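Enar Baking Group
Minutes of the recipe meeting, 2025-03-13

1. Minutes of the previous meeting
Approved without changes.

2. Rye loaf
The Lullo formula was reviewed. Flour stays at 900 g per batch. Water was raised at the last bake and the crumb was gummy; it returns to the earlier level. Salt is set at 18 g. The group agreed to print weights only — no cup measures — on the recipe card.
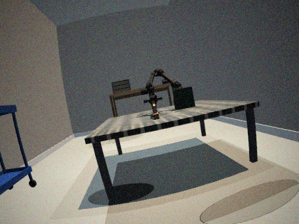
Proofing was discussed next. Members reported uneven rise in the Cervantes tins, mostly at the short ends. Dough will be shaped tighter and turned once before the second proof. Result to be reported at the next meeting.

3. Almond cake
The Flustura recipe was read out. Sugar is fixed at 300 g. Two members found the top too dark and asked for a lower rack position. Agreed. Orange zest remains optional and will be listed last.

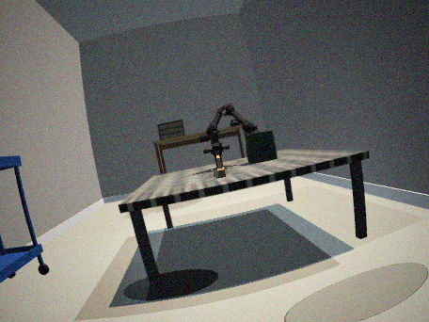 Question from the floor: can the almond cake be frozen before glazing?
It can, if it is fully cooled and wrapped twice; the glaze goes on after thawing.

4. Supplies
Order 10 bags of rye flour. Parchment is sufficient until September. The small scale reads high and will be replaced.

5. Any other business
The request for a sourdough cracker recipe was deferred. Recipe cards for items 2 and 3 to be sent out with these minutes.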